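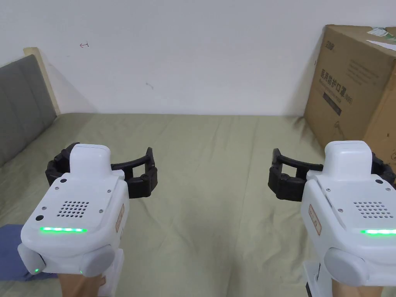 4.2 Bark depth under swings and slide exits

We now turn to the part of the study we most looked forward to, the depth readings. Over the two visiting periods we took 1163 readings at the nine playgrounds in Waltcombe, all of them with the same steel probe pushed straight down until it met the drainage layer. Of these, 659 came from the July visits and the rest from the November visits, the last of which was finished on 25 November 2021. The July share is larger only through the extra readings we took at Nadar, where the bark had been topped up shortly before we arrived and we wanted a close record of how fresh material settles.

The clearest result is also the one any parent who has stood behind a swing could have guessed. Bark leaves the place where feet touch the ground and piles up in front of and behind it. What surprised us, and pleased us a good deal, was how regular the shape is. At every belt-seat swing we measured, the low spot was longer than it was wide and lay slightly forward of the point directly below the resting seat. Toddler seats left hardly any mark at all. The children in them don't reach the ground, and the wear we did find sat well behind the seat, where an adult stands to push. We had not planned to record adult wear, and our first field sheet had no column for it, so the notes from the early visits are in the margins and had to be typed up separately.

Slide exits told a different story. Here the hollow was short and round, close to the lip, with the displaced bark thrown forward in a low fan. Wide slides, where two children can come down side by side, spread the wear across the full width of the lip and left a shallower hollow than the narrow ones. We think this deserves a proper look in future work! A wide slide costs more and takes up more room, and the saving in raking has (as far as we know) never been set against that.

At Nomska, the largest of the sites, the swings stand on a gentle slope. The low spots there were lopsided, with nearly all the loose material on the downhill side. Children also tended to scuff to a stop facing downhill, and those two effects are hard to pull apart with probe readings alone. We have kept the Nomska swings in the main results but report the sloped bays on their own line wherever they are compared with flat ones.

Edging mattered more than we expected. Three kinds were in use: raised timber sleepers, rubber kerbs set level with the grass, and no edging at all, where the bark simply met the lawn. The raised timber held its bark best and the sites without edging held it worst, which will shock no one who works in parks. The rubber kerbs were the interesting case. They did well in July and noticeably less well in November. Our field notes suggest that mowing is the reason: in the warmer months the mower runs over the level kerb and its discharge sweeps loose bark outward onto the grass. We saw lines of bark parallel to the kerb on several visits, always on the side where the mower turns. A raised edge can't be mown over, of course, but it is also something to trip on and an obstacle for wheelchairs and prams, and we would not want our depth results read as an argument for it by themselves.

4.3 Raking, and who does it

The maintenance logs were kindly shared with us by Larkatent, the contractor that looks after all nine playgrounds. Each log gives the day of the visit, the tasks ticked and a space for remarks. The remarks turned out to be the best part. One crew member had been writing down which swing bay was lowest on arrival for the whole of the period, entirely off his own bat, and his notes line up beautifully with our probe readings. Where he wrote "bay 2 down again", our probe found the same bay to be the shallowest at that site.

Raking restored the depth under swings straight away, as it should, but the gain was short-lived at the busier sites. Under the slide exits it lasted longer. This makes sense if we picture how the material moves. At a slide exit the bark is thrown in one direction and lies in a loose fan that is easy to pull back. Under a swing it is pushed both ways and trodden down at the edges of the hollow, and a quick pass with the rake brings back only the top of it. Crews who loosened the packed rim with a fork before raking got a longer-lasting result, and we'd encourage anyone writing a work sheet to put the fork on it.

Wear mats, where present, changed the picture again. The bark around a mat wore much as it did elsewhere, only further out, and in a few bays the mat itself had lifted at one corner with bark packed beneath it. We took no readings on top of mats. Readings next to a lifted corner were kept but flagged, and leaving them out does not alter any of the findings given here.

4.4 Notes on the readings

A word about the probe. Reda Sqalli, who took most of the readings at Nadar, found early on that a hard push can carry the tip through the fabric of the drainage layer and give a falsely deep value. From then on we used a light, steady push and took every reading twice, keeping the smaller value. The readings made before this change were repeated on the next visit. Wet bark also grips the probe, and after heavy rain we waited until the following day before going out.

Grid points were set out with a tape from the uprights of each frame, so that the same spots could be found again in November. At one site the frame had been repainted and our chalk marks were gone, but the uprights themselves had not moved and the grid was laid out afresh from the original sketch. The full set of sketches is given in Appendix B, along with the blank field sheet (now with its column for adult wear).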